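Ploketti Hospitality Supply has been asked by several clients how automation is changing work at our Emdale site. This thread sets out where matters stand. (1/7)

Refilling guest-room trays is still hand work at Emdale. The packing line was automated in August, but small packets of different sizes remained with the staff. The next stage is teaching machines to handle them. (2/7)

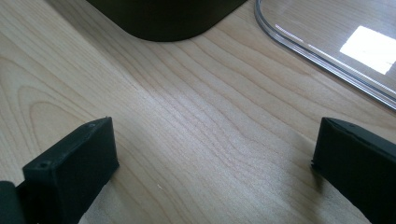
Gripper fingers open over the worktable, Emdale.

Staff who take part use hand-held grippers in place of their fingers. Each session is limited to three hours and counts as regular paid time. Participation is by choice. (3/7)

Tanko Edet, shift lead, reports that the grippers are slower than bare hands and tire the wrist. Breaks were lengthened at the request of the staff. (4/7)

Trays under study have four compartments, one kind of item to each. Flat packets that overlap are the hardest to pick up singly, and experienced packers have been asked to set the working method.
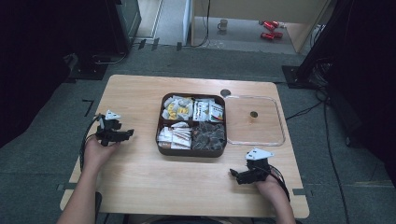 Their method is now written down and credited to them by name. Until this year it had been passed on by word of mouth. (5/7)

Of the 100 positions at Emdale, 13 have new job descriptions. Pay grades are unchanged. Ladi Haruna is the contact for anyone whose duties are under review. (6/7)

Questions from staff on later shifts may be left at the front office, room 703. Written replies will be posted beside the time clock. (7/7)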